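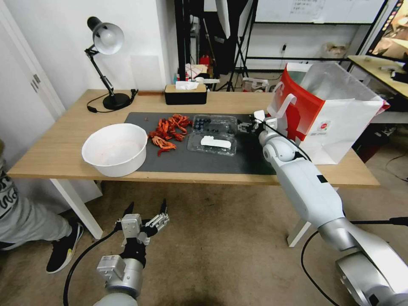
Manger à son bureau, passer à table sans quitter sa chaise : le cas du repas livré

On reproche au repas pris au bureau de nuire à la digestion, à la concentration, à la vie de famille. Je laisse ces questions à d'autres. Mon grief porte sur ce qui reste une fois qu'on a fini, et sur l'ordre dans lequel on s'en débarrasse.

Un sandwich ne pose guère de difficulté. On froisse le papier, on passe la main sur le bois, on reprend le travail. Les crustacés relèvent d'une autre catégorie. Avec des écrevisses, la plus grosse part de ce qu'on a acheté finit en tas devant soi, et ce tas tache, coule et sent. Il faut donc décider avant la première bouchée où iront les carapaces. La plupart des gens que je connais ne décident rien. Ils décortiquent d'une main, posent de l'autre, et le tapis de bureau sert d'assiette.

Je ne m'exclus pas du lot. Mon appartement d'Udisville fait 17 mètres carrés et je n'y ai qu'une table. Elle me sert à travailler, à repasser et à dîner. Quand je commande chez Yap, le sac arrive sur cette table et il n'y a pas d'autre endroit où le mettre. J'ai longtemps considéré que la place manquait pour faire les choses correctement. Je pense aujourd'hui que la place suffisait et que je m'y prenais dans le désordre.

Mon erreur consistait à commencer par le facile. On ramasse d'abord les emballages, on referme la boîte de fruits, on remet le mouchoir dans sa boîte s'il est propre, et l'on garde les restes sales pour la fin. Pendant ce temps, la sauce sèche. Il faut ensuite frotter le tapis, et le tapis ne passe pas dans l'évier.
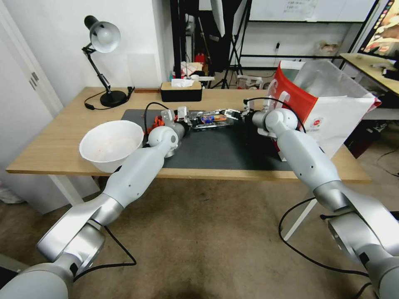

Je défends l'ordre inverse. Le sale d'abord, tout de suite, en entier. Les emballages secs peuvent attendre une heure ou une nuit, ils ne feront de tort à personne. Les carapaces n'attendent pas, surtout en juin, quand la fenêtre reste ouverte et que les mouches entrent. Puis la cuvette, que l'on rince avant que la couleur ne prenne dans le plastique. Un récipient blanc a au moins le mérite de montrer s'il est propre.

Reste la question du sac. Les enseignes livrent désormais dans de beaux sacs en papier, avec une anse et un grand motif imprimé, et l'on hésite à y jeter des déchets. J'en ai gardé une pile derrière ma porte pendant deux ans sans jamais m'en servir. C'est une forme de politesse envers l'emballage que je trouve absurde. Un sac qui tient debout tout seul fait une bonne poubelle de table, à condition d'être doublé. S'il ne l'est pas, deux sacs de congélation glissés au fond suffisent. Le papier nu, en revanche, cède toujours dans l'escalier.

Quant au tapis, je suis devenu partisan du retrait pur et simple. Le mien, un Gulside, m'a été vendu comme lavable. Il l'est, si l'on dispose d'une baignoire. Je le roule avant le repas et je mange sur le bois, que je protège avec du papier journal. Le lendemain, je n'ai pas les coudes dans l'ail.

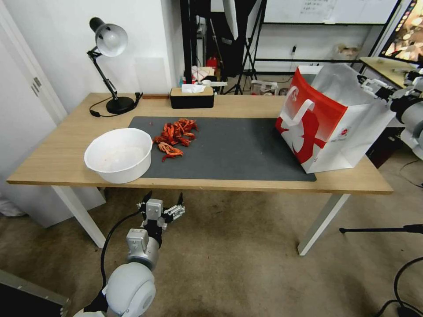
Un habitant d'Unen m'a écrit que je prenais le problème à l'envers. Selon lui, le tapis est justement fait pour recevoir les dégâts : il se remplace, alors que le bois garde les auréoles, et du papier journal mouillé déteint en dix minutes. Il ajoute qu'à plusieurs, avec des écrevisses, personne ne vise juste, et qu'il vaut mieux prévoir large que prévoir propre.

Sur le papier journal, il a raison, et j'ai changé pour une vieille toile cirée. Sur le tapis, je maintiens ma position. Remplacer un objet parce qu'on y a dîné me paraît cher payé, et la même logique vaudrait pour la chaise. Je lui accorde seulement qu'une cuvette plus large aiderait. La mienne convient pour une personne. Quand j'ai un invité, j'en sors une seconde et je la pose de son côté, avant d'ouvrir le sac.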